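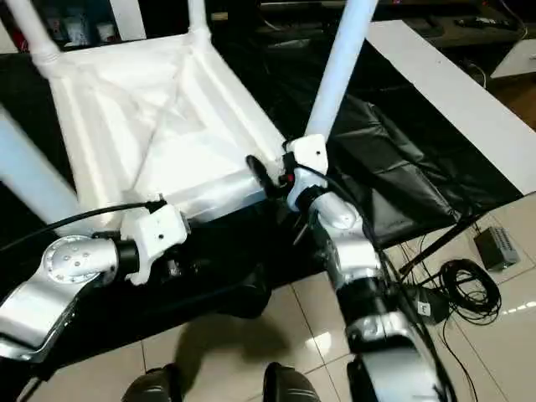

Both arms on the chair, one gripper at the seat edge and one at the base of a leg.

Working tidily around a two-armed robot

Lifting furniture
Use two grippers for a chair, even a light plastic one. Hold it by the seat edge or where a leg joins the seat, never by the tip of a leg. Keep people 80 cm clear of the furthest leg. Check the reach again with the chair turned over, as the legs stick out further than you expect.

Cables and floor
Coil spare cable and put adapters to one side. Tape down any lead that crosses a walkway. Mop tiles at least 16 hours before a session.

Wiping down the arms
Switch off first. Use a barely damp cloth and go over the long segments, then the joint housings. Specks and smudges show up best with light from one side. Dolores Doucet does hers every 8 sessions. Keep spray away from the seams.

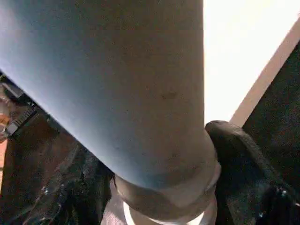
Soft things near the arms
Bags, cloths and padding should be moved before the arms are switched on. Loose material can catch in a joint. If something does get pulled in, press stop and wait for the arm to settle before you reach for it.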